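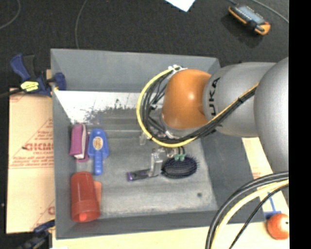
Clada is a grasp planning program for bin picking, developed by the company Grirness and first released in February. It takes a depth image of the bin and proposes up to 139 grasps, ordered by score. Long thin objects, such as a hairbrush lying on the bin floor, are treated as a separate class. The planner also keeps a safety distance between the arm and the bin walls.

Version 2 was published on October 18, 2019.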